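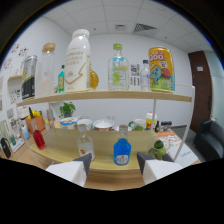

Unit 2: Reading a Crowded Shelf

Handout for Retail Display Basics, Coralie Pearce, October session

Bring this one with you to the shop floor – we'll be marking it up together!

Bottles are wonderful things to practice on. They catch light, they come in every shape, and they show right away when the spacing is off. Our two-tier unit has pale wooden planks on a white metal frame, and the two tiers give you two quite different lessons.

Start low. The bottom plank has only three bottles in a loose row – red, clear, blue – with a couple of green limes at the right end. I love those limes! They're round where everything else is upright, and the green stands out beside the blue glass. Notice too how little the clear bottle needs. It has a small orange-and-white label near the base and a tall neck, and the color on each side does the rest of the work.

Now go up a level, where it gets busy. The big white bottle that says ENJOY takes charge of the left-center, and your eye lands on it before you've looked at anything else. We call that an anchor. Anchors are useful, but look at what happens to the neighbors: the amber-yellow bottle is tucked behind its shoulder, and the little teal one is standing in front of a tall jar with a round wooden lid. Small in front of tall works nicely. Color hidden behind a big white shape is a harder sell, and I'd like you to argue about it in your groups.

Terms for this unit

Anchor: the item the eye reaches first.
Breathing room: clear plank on either side of an item.
Echo: a color or shape that comes back somewhere else on the unit.
Soft item: fruit, cloth or leaves placed among hard goods.

Shop floor task

Work in pairs. Sketch both tiers as plain outlines, no labels, then shade in your anchor. Move one item from the top tier to the bottom and sketch again. Which tier gained and which one lost? Keep both sketches, even the messy one.

Reading: Fairclough, the chapter on small shelves. The Stavo worksheet goes in your folder with the sketches.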